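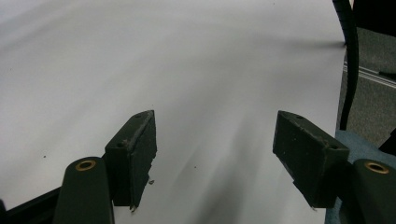 Too much water in the paste, Harkness wrote back, and the boards will keep pulling until you cut it down and let the lining dry under weight for longer than one night.

12 Oct 2022

Read that twice before starting. Had been blaming the board. The last batch of case covers for the Fladitz parish registers all warped outward, some of them badly enough that the text block sat visibly proud at the fore edge. Same board as last winter, same cloth, new bag of starch. So the paste is the obvious thing to look at and I should have looked at it first.

Made up a fresh pot this morning. Old recipe is one part wheat starch to four parts water by volume, cooked until it goes from milky to gray and glassy, then sieved. Changed to weight: 60 g starch, water to the line on the small pan. Soaked the starch in a little of the cold water first, then added the rest and cooked it slowly. It caught on the bottom once when I went to answer the door. Scraped around the burnt patch and left it in the pan. The burnt bits did not get through the sieve.

The new starch (Musisum, the coarse one) behaves differently from the old. It thickens earlier and then seems to slacken if you keep stirring. Took it off the heat at the thick stage this time and it held. Sieved twice when cold. The second pass matters more than the first with this one, there were still lumps like tapioca after the first.

Test pieces:

A – board with cloth on the outside, no lining. Warped toward the cloth, as expected. Kept as the control.
B – board, cloth, one lining of kraft on the inside, new paste. Pulled back nearly flat by the afternoon.
C – same as B but with the old paste from the fridge. Went past flat and bowed the other way, then came back a little. Surface felt cool to the back of the hand long after B had stopped.
D – board, cloth, lining of the Bermúdez text paper in place of kraft. Flat at the middle, one corner lifting.

D is annoying. Checked the grain and the lining was cut the wrong way, my mistake, short grain. The offcut pile has both directions mixed up in it again. Anyone using the pile please pencil an arrow on the piece before putting it back. D needs doing over and I would not draw anything from it.

Paste coverage. I have been brushing to the edge and then going back over the middle, which puts the most paste where it is least needed. Today worked from the center out in one pass and stopped. It looks mean when you do it, the brush is dragging by the end, but nothing lifted when I tried the edges with a bone folder. Counted it as good enough for linings. For the turn-ins I would still go heavier, the cloth wants to spring back at the corners and thin paste will not hold it.

Pressing. Two felts, then blotter, then the piece, then the same again on top. Changed the blotters after 19 minutes, again before lunch and again at closing. The second set came out still noticeably damp, so the one-change habit has been leaving a good deal of water in there. B stays in the press tonight and tomorrow night. A and C are under the brick on the side bench. Please leave the brick alone.

Also tried cutting the paste with a bit of PVA for the turn-ins, 5 parts paste to one of PVA. Grabs faster, less time to slide the cloth. Fine for new cases. Not to be used on anything for the registers, where all of it has to come off again with water if somebody wants it off.

Humidity in the room went up in the afternoon with the rain. The dial by the window and the dial by the guillotine disagree, as they have all year. I wrote down the window one on the test pieces so at least they are consistent with each other.

Supplies. Kraft is low. The price break is at 1,000 sheets and we will never get through that many, so ask Harkness if they want to split an order. Blotter: enough until December if we dry it flat and reuse it, less if we keep changing it this often. Need a new sieve, the mesh has come away from the rim on one side.

To do:
Redo D, long grain.
Try B again with the paste a day old.
Label the fridge jar with the date it was cooked – the old one had nothing on it.
Measure the bow on A, B and C with the steel rule and feeler gauges once they are out, before anyone handles them.
Hold off on the remaining Fladitz cases until B has been out of the press for two full days.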